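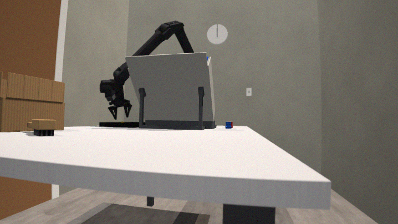 According to Besevska, one of the first workshops to try the product, the hardest part of teaching an arm was always waiting for the real table to be free, and a simulated table removes this waiting.

Zoton announces Odera 2, the new version of its simulation kit for tabletop picking. The kit will be available from September. It contains 662 ready tasks, and 200 of them are new in this version. Each task can be started with a different camera view, so a customer can check if a picking program still works when a panel or a box hides part of the table.
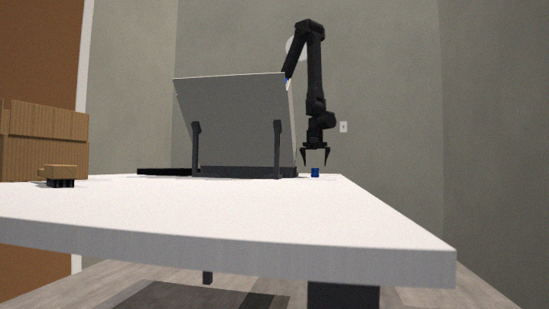

Odera 2: simulated arm with open gripper over a small blue object. Image: Zoton

The kit runs on a normal office computer. A license for one workplace costs 600 euros per year, and support by e-mail is included in this price. Users of the first Odera can move their saved tasks to the new version without payment.

Distribution is made by Destia, which also offers a training day every Friday. Schools may ask Destia for a separate price list.

Press contact: Zoton, Communication Department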